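Sorting: How We Put Things in Groups

Have you ever helped to tidy a room? If so, you have already done some sorting. To sort means to put things that are alike in the same place. Shops, libraries and museums sort every day, and so do families at home.

Sorting begins with looking. Before you move anything, study the objects and ask what each one is made of. Is it hard or soft? Does it bend? Would it tear? A cloth can be folded or crumpled, but a metal tool keeps its shape.

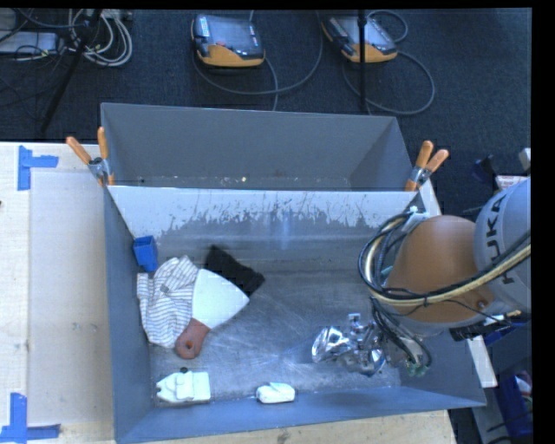 Babita Kushwaha
Learning Officer, Gorden Discovery Rooms

A metal bin is a good place to keep a mixed set of objects. The sides stop small items from rolling away, and a second bin alongside gives you somewhere to put the things you have chosen. Spring clamps, such as the two with orange handles, are made to grip. When you squeeze the handles of a spring clamp, its jaws open. When you let go, a spring pushes them shut again.

Now think about groups. The striped cloth and the black piece are both soft, so they could go together. The scraper has a wide, flat blade and a handle to hold, and it belongs with the tools. The white boat is a toy. The small blue container is open at the top, so it could join a group called "things that hold other things."

There is often more than one right answer. You could sort the same objects by color, and the white boat would then move to a new group. Scientists call the idea behind a group a "property." Color is a property, and so are size, shape and softness.

Try it at home

Ask an adult for 15 small household objects and two boxes. Choose one property and sort everything by it. Write down your groups. Then mix the objects together again and choose a different property.

Words to know

Material: what an object is made of.
Property: something you can notice or measure about an object.
Sort: to arrange things in groups.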